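15th October

Up at 5 and did the towels before breakfast. The line was no use with the rain, so everything had gone over the doors last night and had to come down before Siebe needed the hallway for his bike.

I put the gray ones into the white basket first and the small ones on top. The blue RABBIT towel is there with its rabbits and carrots, and under it the cream and peach one. I still like the leopard wallpaper behind the counter. Mounir says pink was a mistake. 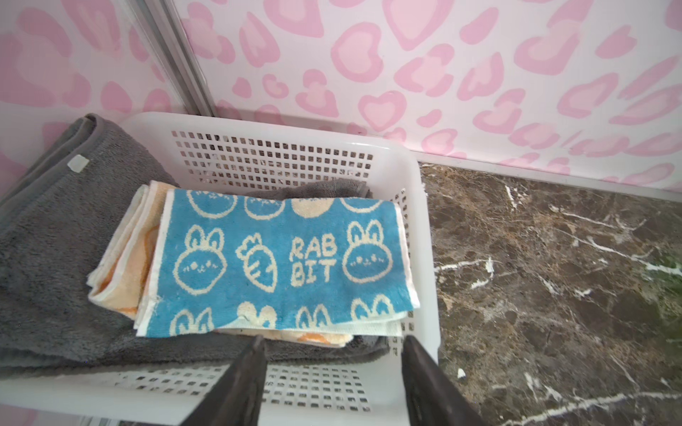 Afternoon

Went to Hermans for bread and a new sink plug. Paid 4.49 for the plug and it is the wrong size. I will take it back when I go in for the paint.

Siebe called from Skurkari. He is staying until November now and wants his winter coat mailed. I found it in the hall closet behind the ironing board, with a button gone from the left cuff. I have thread but no button that matches.

Soup for supper. Sheets tomorrow if the rain stops.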